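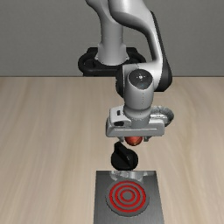 Simulated bench, arm over the table with the gripper at the red fruit-or-ball, stove plate in front.

Posted in: Jobs > Operations & Purchasing > Fixed term

Equipment Planner, Robotics (fixed term, 7 months)
Teixeira Kitchens, Seltholm site

We make chilled meals for hospital and office canteens. For two years people have been telling us we should put robot arms on the portioning and loading benches. Some of those people sell robot arms. We have sat through the demos, eaten the sandwiches and taken home the brochures, and we still can't say what a working cell would cost us in its third year, or whether it would do the job at all.

So before we buy anything, we want to hire someone to work it out properly.

What we have so far is a simulation. It has one arm, one wooden tabletop, a bowl and a stove plate with a knob, and it has been useful for arguing about reach and bench layout. It is also a rendered picture of a kitchen. No steam, no gravy, no night shift. The last proposal we received treated simulated results as if they were production figures, and the budget attached to it left out guarding, spare fingers, floor work and training. We sent it back.

The job

You will write the equipment plan for a first bench at Seltholm and, if the numbers hold up, a second at our smaller Gundska site. We expect you to:

– Get comparable written quotes from at least 3 suppliers, on the same scope, and chase them until they really are comparable
– Build a full cost sheet covering purchase, installation, grippers, software licenses, cleaning, service calls, downtime and disposal
– List every task in the simulation and mark which ones have been tried on real food, by whom, and for how long
– Spend time on the line, early shift included, and write down what the people there do with their hands
– Put a price on doing nothing, and on the dull alternatives such as better trays or a second conveyor
– Draft acceptance tests we can hold a supplier to before the final payment

A recommendation to buy nothing is an acceptable result. Your contract runs its full length either way, and there is no bonus tied to a purchase.

Who we're looking for

You have bought industrial equipment before, and at least one of those purchases went badly enough that you learned to read the service agreement. It doesn't have to have been robots. Packaging lines, ovens, lab gear and warehouse kit all count. You can keep a spreadsheet that another person can follow. You can ask a sales engineer the same question four times in a friendly voice.

It would help if you can open a simulation, move things on the bench and tell us where it is being generous. Picking up a smooth round object in clean light is a start. Our benches also see peeled eggs, wet lettuce and lids that don't want to come off.

We don't need a degree in robotics. We don't need anyone to be excited about the future of food either, and a cover letter on that subject will not move you up the pile.

Please tell us if you have worked for, or taken commission from, any automation supplier in the past 3 years. It won't rule you out, but we will ask about it.

Hours and pay

The post is 33 hours a week, mostly on site at Seltholm, with a day at Gundska every other week. Pay is $38 an hour. Mileage between sites is covered. You report to Josphat Rotich, head of operations, who will also be the one reading your cost sheet line by line. The budget for the bench itself has not been set – please don't ask for a ceiling so you can plan up to it. Several vendors have tried that.

There is an earlier study, done under the name Mementhorpe and finished in December. Candidates called for interview will get a copy. Its payback table assumes the arm runs every hour of every shift, and we would like your opinion on that page in particular.

How to apply

Send a resume and one page on a piece of equipment you bought, recommended or talked someone out of. Include what it was supposed to cost and what it did cost. If you no longer have the exact numbers, say so and tell us what you remember.

Applications close 1/31/24 at 5 p.m. Interviews are held at Seltholm and last half a day, including an hour on the portioning line in a hairnet and borrowed boots. Let us know your shoe size when you confirm.

Agencies and equipment vendors: please don't reply to this posting.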